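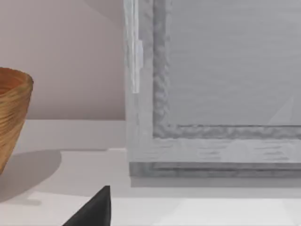 Should a home-built robot arm be bolted to the counter or clamped?

Clamped, for the first few months anyway. You will move it more often than you expect, and every bolt hole you drill is one you'll be filling later.

Clenton Workshop Tips: Small Arms for the Kitchen Counter

I have read plenty of pages promising that a small arm will put away your groceries by the end of a weekend. Mine took from March until well past the point where I'd stopped telling people about it. What follows is what I wish those pages had said. Take it with the same salt I'd recommend for theirs.

Work in the simulator first, but don't believe it

A simulated counter is cheap. You can crash a finger into a cabinet 1000 times and pay for none of them. I built my practice kitchen in a free simulator and ran the pick-and-place job there before I let the real motors near a real bowl. It was worth doing. It also taught me some bad habits.

Simulated counters are perfectly level. Mine at home drops off toward the sink, and the arm kept closing its fingers a little above where the food was. Check yours with a long level before you type in a table height, and check it again at the spot where the arm will be reaching.

Friction is the other one. The default setting in my simulator would let you pick up a wet bar of soap. Turn it down until the job starts failing, then fix the grip. If it only works with generous friction it doesn't work.

Start with one basket and one thing to put in it

People want to begin with the whole grocery bag. Don't. A wide basket with flared sides is forgiving to drop into, and that is the only reason to use one. Leave it in one place until the arm can find it every time, then move it a hand's width and see how clever your program is. Mine wasn't.

Rims cause more trouble than anything else. Raise the carry height well above the rim, even if it looks silly and adds seconds. I lost 18 runs in one evening to an arm that clipped the edge on its way over, and the cure was a single number.

Watch the camera view, and distrust it up close
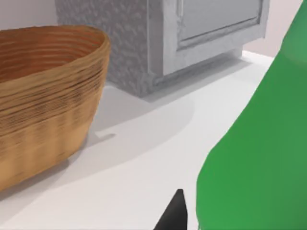

Basket, cabinet and a big green shape close to the finger, in the practice kitchen.

When something sits right up against the viewpoint it hides half the counter, and whatever your software thinks is behind it is a guess. Save a clear look at the counter before the arm goes in, and plan from that. A second camera off to the side helps. It also doubles the number of things that can get bumped, so tape down both cables.

Glossy things are harder than dull ones. The highlight moves when the camera moves, and cheap detection software will happily follow it. Try the same job with the lights off and the blinds open, then the other way around. If you get two different answers, your lighting is doing the work.

Fingers

Dark, matte fingers are easy on the camera, which is about all I'll say for the stock ones. A tapered tip gets into narrow gaps nicely and holds round things badly. I tried the Geraghty pads, which cost more than they should, and then strips cut from a rubber jar opener. The jar opener won. Glue it, let it sit overnight, and replace it when it goes shiny.

The Dokari controller board is fine. The Dokari software wants an account before it will move a motor, and I don't see why my kitchen counter should need a password. The older version still runs without one if you can find it.

Emergency stop

Put it where your free hand is. Not behind the arm. Test it at the start of every session by pressing it while the arm is moving, with no load. A stop button on a laptop screen doesn't count.

Is it any use?

Somewhat. The Fimside shared shop keeps a logbook for its arm, and I went through it this spring. There were nearly 1707 attempts written down, and most of the good ones came after somebody slowed the arm to a crawl. At that speed I can empty a bag myself, have a coffee and come back. If you like fiddling, build one. If you want your counter cleared, there are cheaper ways.

A few leftovers

Cut the default speed to a third before the first real run. Change one setting at a time and write it down on paper.

Keep 3 spare fuses in the drawer with the tape. The hardware store closes at six and the arm knows it.

Wipe the counter before you calibrate. Crumbs under the base plate will tilt it enough to matter at full reach.

Next page: sharpening a cheap paring knife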